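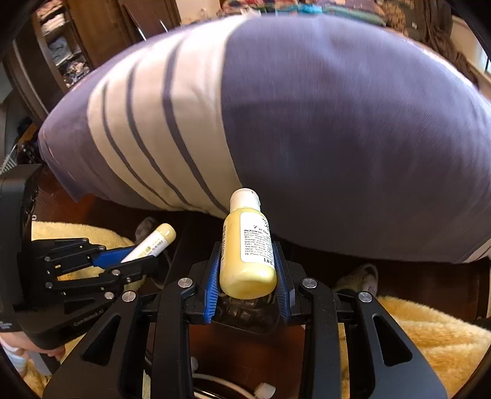 Left and right streams are exchanged on export for part of the bottle-handling set, and the replay arm pair at the Hennessy bench mirrors the task as a result. Ticket 1972, raised against Studton exporter, two-handed capture profile. The fault was found at replay, when the left arm closed to the width recorded for the yellow bottle while the operator's notes had that bottle in the right hand. In the view tagged LEFT the yellow bottle is in the near jaws and the second gripper comes in from the left with the slim white tube. A left-hand unit should see its partner on the right. The footage therefore belongs to the right-hand unit and the tag is wrong, or the tag is correct and the operator had picked up the units crossed over. Both were considered.

Task under capture: bimanual pick and hold of small toiletry bottles at the foot of a bed, one item per hand, then a change of orientation. Each handheld unit logs video, jaw width and pose. The export merges both units into one episode, with the left unit as channel A and the right as channel B. Policy training reads A and B by position and ignores the device serial.

Scope at time of raising: 276 episodes in the set. Replay had been run on a small sample only, so the number affected was unknown. No errors or warnings in the exporter log.

Steps taken, in order.

1. Compared the device serial in the raw header with the serial in the exported episode. They match. The exporter is not rewriting serials.

2. Compared the jaw width trace with the video for the same channel. Width and video agree through every open and close. Whatever is being exchanged is being exchanged as a block: video, width and pose together.

3. Checked pose. With the channels as exported, the left unit's track sits to the right of the right unit's track for the whole episode. There is no crossing point at which the labels could have flipped mid-recording.

4. Re-exported one affected episode on a second workstation. Same result. Local cache ruled out.

5. Asked the operator whether the units could have been crossed. Inconclusive. The hand straps had been adjusted to fit either hand and the coloured side markers had come off in September. Replacements were on order and hadn't arrived.

6. Power-cycled both units, re-paired left first, recorded a short test. Tags correct. Re-paired right first, recorded again. Tags exchanged. Repeated both ways with the same outcome.

Step 6 makes pairing order the likely trigger. The Altier receiver appears to give slot 0 to whichever unit answers first, and the exporter reads slot 0 as left. That doesn't clear the operator for every session, but it does account for a fault that comes and goes by session and never within one.

Added to ticket: the left unit's view has the opposite geometry and can be used as the reference. The partner comes in from the right, and the tag on a correctly paired session should agree with it. Items change hands between takes, so which bottle is in which jaw is not a safe test. Use the side the partner enters from. 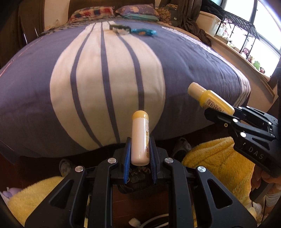

Ximena Ledesma replied that the geometry check was sound for this task but would fail on any task where the wrists cross, and asked that it not go into the exporter as an automatic correction. Her preference was to bind each serial to a side at the receiver, refuse to start a two-handed recording if either serial was unbound, and leave existing files alone until someone had been through them. She also asked whether the time offset between channels changed sign in the affected episodes.

It does. On a correctly tagged session channel B starts slightly after channel A. On an exchanged session B starts first. The offset alone is too small to rely on, and two sessions have no measurable offset in either direction, but it agrees with the geometry check wherever it can be read.

Change applied 11 December 2019:

Receiver config now holds a serial-to-side table. Slot number is still written to the header for backward compatibility and is no longer read by the exporter. An unbound serial stops the recording at the pre-check screen with a plain message giving the serial.

Test after change: paired left first, right first, and both at once. Tags correct in all cases. One take was left running to 1800 frames to confirm that a dropout and reconnect of the right unit partway through did not reassign it. It reconnected at frame 359 with the side unchanged. The gap in the pose track was flagged as usual.

Existing data: being relabelled by session, by eye, from the first clear view of the partner gripper. Relabelled episodes keep the original file name with the suffix _sw. Do not train on a mix of suffixed and unsuffixed copies of the same episode. The training loader at Gremevness will accept both without complaint.

Replay of a relabelled episode on the Hennessy bench: both arms closed on the correct items. The right arm held the yellow bottle slightly low on the body compared with the demonstration. Logged separately as a tool offset question, not part of this ticket.

Open items:
Side markers for the handheld units, not yet delivered. Tape in use.
Loader warning for duplicate episodes, unassigned.
Manual page on pairing still says order doesn't matter. Needs correcting.

Status: resolved, pending relabelling.

Support > Capture and teleoperation > Studton exporter > Ticket 1972

Contact the capture desk | © Gremevness | Back to top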